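Main page – Contents – Random article – Talk – Edit

Fingertip pad (tactile sensing)

A fingertip pad is the touch-sensing face at the end of a finger-shaped sensor. Usually drawn as a flat diagram, one shape per pad. Narrow end is the tip, broad end the base.

Shape. Rounded triangle in most drawings. Early Trelbridge pads were plain rectangles, 18 mm wide – dropped becuase the corners peeled.

Naming. "Pad map" in the Seok manuals, "tip chart" at Galtwood. Same thing. Ro-un Ban used both in one paper, which didnt help.

Display. White fill on black is a common style, no outline, no grid.

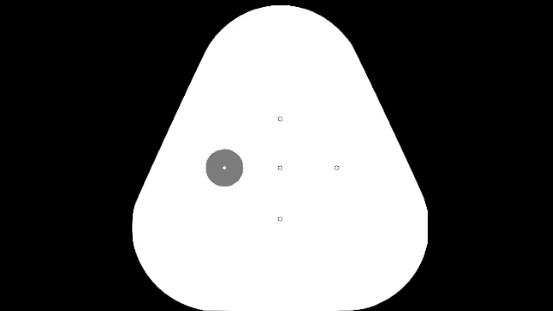

Colored fills came later, with the Vusalov viewer, version 2. Scale runs 0 to 4000, units never stated. Ye-rin Ahn's notes give a refresh of 30 per second for the same viewer.

See also: Touch sensor, Pressure map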